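Festel Display Fruit Set with Fluted Bowl: Review

Posted August 2, 2018

Filed under: Tabletop, Props and Staging

Display fruit is bought for one of two reasons. Either it has to sit on a counter for months without attention, or it has to be handled over and over and still look like fruit at the end. Most sets are made for the first job. I wanted a set for the second, and the Festel set was the one I settled on after returning a cheaper Nadatgate assortment whose apples had a visible mold seam.

The set reviewed consists of a bunch of green grapes, two red apples, two dark avocados and a pale mint-green bowl with a fluted rim. I paid 60 dollars including shipping. There is a larger version with citrus and pears, which I have not tried.

Packaging

The pieces came in a plain carton with paper dividers. Each had its own compartment except the avocados, which shared one. No damage. The leaflet is a single sheet covering cleaning and storage, and it gives the weight of the full set as 951 grams. My kitchen scale agreed to within its own resolution. The bowl accounts for 313 grams of that, so the fruit is light compared with the real thing.

There was a mild odor on opening, which cleared after a night on an open shelf.

Surface and color

The grapes are the best piece in the set. The individual fruits are oval, tightly packed and glossy, with enough translucency to carry light into the cluster. One grape near the middle has a pinkish blush, a good decision by whoever painted it, as an entirely uniform bunch reads as fake from across a room. Up close the gloss is still a little too even, and the surface says plastic or rubber.

The apples are less convincing. The skin is a vivid pinkish red with a fine wrinkled, crackled texture all over. One shows a paler yellowish patch near the dimple at the top; the other has a thin brownish stem. Under warm light they pass for fruit that has been kept slightly too long. Under cool light the pink becomes dominant and they look molded.

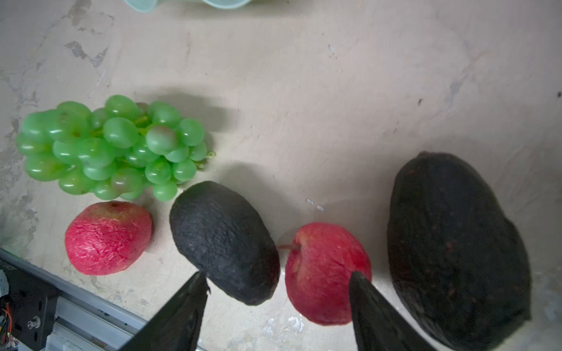 Does the color hold up near a window?

Mine spent January on a south-facing sill and came back the same shade as the pieces kept in the cupboard. I have no data beyond that one month.

The avocados are a different matter again. They are nearly black, matte and pebbled, and the texture is deep enough to catch side light. Of all the pieces they need the least help from placement. The only drawback is that very dark objects tend to lose their detail on a dark surface, so a light table suits them better. They also differ in size, an advantage when they are set out together.

Handling

I picked up and put down every piece repeatedly over 8 sessions, on bare wood, on a cotton cloth and on a textured tabletop. Results by piece:

Grapes. Stable in any orientation. The cluster flexes a little when lifted by the wide end. The short pale stem is not a handle and should not be used as one.

Apples. These roll. On smooth wood a light nudge is enough to move them. Turned on the side they settle sooner than when placed upright.

Avocados. The pebbled skin gives a secure hold. They can be laid flat without trouble, though the long axis tends to swing when one end is pushed.

None of the paint transferred to the cotton cloth. I found one rub mark on an apple after the last session, and it came off with a damp sponge.

The bowl

Festel sells the bowl separately as well, and it is worth a look on its own. The mint green is pale enough to stay in the background, and the wavy rim gives some shadow without looking fussy. A strongly colored bowl would compete with the apples. The fluting has one practical cost - dust collects in the grooves, and a flat cloth does not reach it. A soft brush does.

For a loose arrangement outside the bowl, I leave the grapes to the left and run the apples and avocados in an uneven row beneath them. The bowl goes behind. Alternating red and dark keeps the two avocados from merging into a single shape.
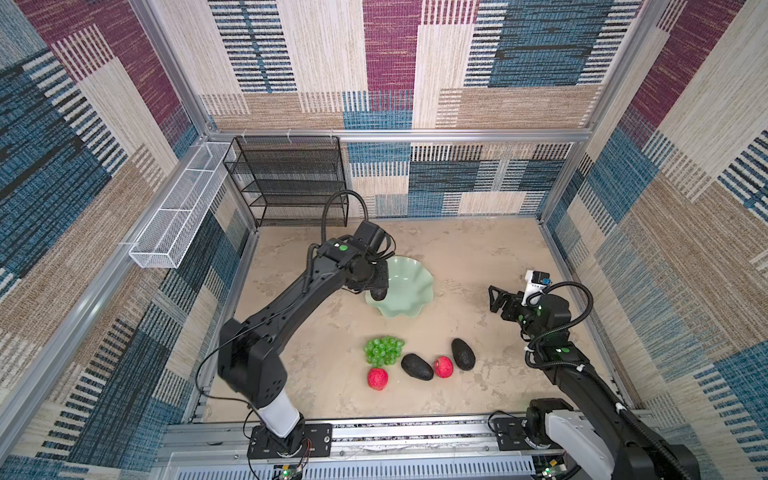 Comparison with similar sets

The Nadatgate set costs less and has more pieces. Its grapes are opaque and its apples show the seam mentioned earlier. For a high shelf that may be acceptable. For close viewing it is not.

Tekleab makes individual pieces sold by the fruit. The avocado I own from that range is heavier and holds its position better, but the skin is too smooth. No bowl is offered.

Steruler sells a foam-core set intended for shop windows. It is very light, and the surface dents under a fingernail. I would not use it for anything that gets handled.

Cleaning and storage

Lukewarm water, a drop of dish soap, air dry. The leaflet warns against alcohol wipes and I did not test them. Store the grapes on top - weight on the cluster for several weeks leaves flat spots on the outer fruits, and mine took two days to recover.

Verdict

Grapes and avocados: very good. Bowl: good, needs a brush. Apples: adequate in warm light, weak in cool light. At the price paid I would buy the set again, and I would replace the apples first if Festel offered a less pink version.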